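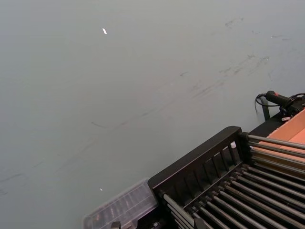 Masking the wall: what we found

April 5, 2025

I said in February that I would write up the masking work once it was finished. It is as finished as it is going to get, so here are my notes. They are mostly for the others in the Rustton group and for anyone else training small policies on wrist camera footage, and I have left the maths out.

The job we use for all of this is called Medero, after the first person's project folder it was saved in. The arm has to move small household items between a dish rack and a cardboard tray on a table pushed up against a wall. It is dull to watch. We like it because the rack is awkward (lots of thin bars, lots of dark gaps) and the tray is easy, so you get a hard end and a simple end in the same attempt.

The question

The policy takes in two views, one from the wrist and one from chest height. For much of a demonstration the wrist camera is pointing at nothing that matters. The arm swings across, the hand tips up, and most of what comes through is plain background, with the rack pushed into a corner of the view or missing altogether.

Kelechi Etim's worry was that the background isn't blank enough. The wall has scuffs on it, and a small white fleck of something. A person ignores those. A network being asked to guess the next arm movement has no reason to, and if the same smudge is always in the same part of the view just before the hand turns down towards the rack, then the smudge is a perfectly good signpost. It would work right up until somebody moved the table.

So the question was whether the policy was steering by marks on the wall, and if it was, whether we could stop it cheaply without throwing demonstrations away.

What we did

We had 2,371 demonstrations in the pool, collected by several people over the winter. All of them were kept. I want to be clear about that, as an earlier version of this experiment dropped any demonstration with a long stretch of wall in it, and that made everything worse. It threw out most of the slower, more careful operators.

For each wrist image we worked out how much of it was background. Bukola Balogun hand-marked a set of images in Lusico, our labelling tool, and we trained a small segmentation model on those. If the background share in an image went over a threshold, the wrist view was blurred heavily during training, but only in the background area. Whatever was left of the rack, the tray or the hand stayed sharp. The chest view was never touched.

Then we trained two policies in Quan, which is the training code we have been using since last year. They had the same settings, the same random seed and the same number of steps. One had the blurring and the other had none. At test time neither of them had any blurring, and I'll come back to that as it caused an argument.

Nneka Onuoha ran the tests. She drew up a list of 59 starting arrangements and ran both policies on every one, swapping which policy went first so that battery-flat-operator effects would cancel out. She did not know which policy was which. Yetunde Mohammed had the key and was very strict about it, including with me.

The plain result

With the table where it had been during collection, the blurred policy completed two more arrangements than the ordinary one. I would not build anything on a gap that size. If you had asked me to guess beforehand I'd have said the blurred one would do slightly worse, having had less to go on, so I suppose the fair summary is that the blurring did no harm.

The failures were much the same for both policies. They went wrong at the rack. The hand comes down a little to one side of where it ought to be, a finger meets a bar, and the policy either pushes on or hovers. 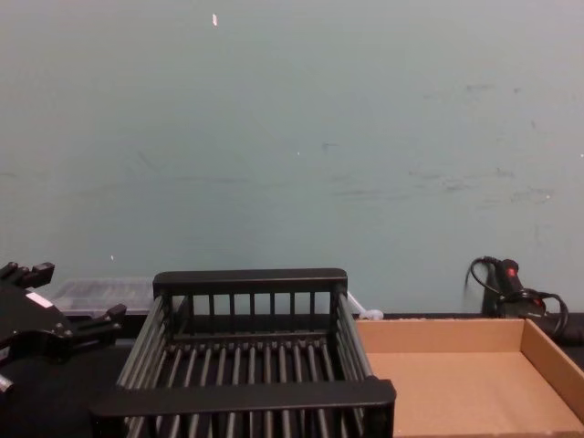

Hovering is the more annoying of the two, as the attempt has to run to the time limit before it can be scored. Nneka logged hovering separately from pushing, and I'm glad she did. The ordinary policy hovered more and the blurred policy pushed more. We had not planned to look at that and I don't have a good explanation for it. It may simply be noise.

The result with the table moved

This was the part we cared about. We shifted the table and the arm together along the wall, keeping everything on the table in the same place relative to the arm. As far as the job itself is concerned, nothing has changed. The only difference is which piece of wall is behind it.

The ordinary policy got clearly worse. It still found the tray without much trouble, but its approach to the rack was late, and on several arrangements it carried on sweeping along the wall well past the point where it should have turned. Watching it, I thought it looked like someone waiting for a bus stop that had been taken away. The blurred policy dropped too, by a good deal less.

I am not giving percentages here, as we stopped the moved-table runs before the full list was done. A joint started to run warm and we had to hand the arm back to Mabli Yorath for the grasping work. The runs we did complete all point the same way, but they are a part of the list and they came in list order, so the harder arrangements towards the end are missing. Please don't quote this as a finished comparison. I will put the numbers up when we have the lot.

Was it really the scuffs?

Probably some of it was. We did one crude check, which was to tape plain paper over the marked part of the wall with the table back in its usual position and run the ordinary policy again on a handful of arrangements. It got worse, in the same late-turning way. Mabli pointed out that the paper was a different colour from the wall and had edges, so we had added things as well as taking them away. She's right. A better check would be to repaint the wall, and I have asked.

The other possibility is shading. The wall is not evenly lit from one end to the other, and moving the table changes that too. Our blurring keeps broad changes in brightness and removes fine marks, so if shading were the main trouble I'd expect the blurred policy to have suffered as badly as the ordinary one. It didn't. That's an argument from what I'd expect, though, and I would like a proper test.

The argument about test time

Kelechi thinks we should blur at test time as well, so that the policy sees the same sort of image it was trained on. His case is a reasonable one: we are training on soft walls and testing on sharp ones. My case for leaving it off is that the segmentation model is slow on the arm's own computer and it makes mistakes. On a few training images it called the rack's side panel background, and I don't fancy that happening live with the hand on its way down.

What we have settled on for the next round is blurring only a random half of the training images that go over the threshold. The policy then sees both sorts and shouldn't mind which it gets. I expect this will look a bit worse on the moved table and a bit better at home. We'll see.

Things to fix before the next round

The threshold was picked by eye. I looked through a few hundred images with Bukola and we agreed on what felt like mostly wall. It needs a sweep.

The chest view shows the wall as well, a big stretch of it, and we left that alone. If the wrist view can pick up signposts then so can the chest view, though it doesn't move with the hand, so the marks stay put and carry less information about where the arm has got to. Yetunde is going to try blurring both.

We need more starts with the table in other places in the training pool itself. It's the boring answer and may well beat all of the above. Moving the table during collection means redoing the calibration each time, which takes most of a morning, and that is why it hasn't been done.

The Quan config files for both policies are on the group drive under the Medero folder, along with Nneka's log. The column marked H is hovering. Ignore the one marked H2, that was mine and I filled it in wrong.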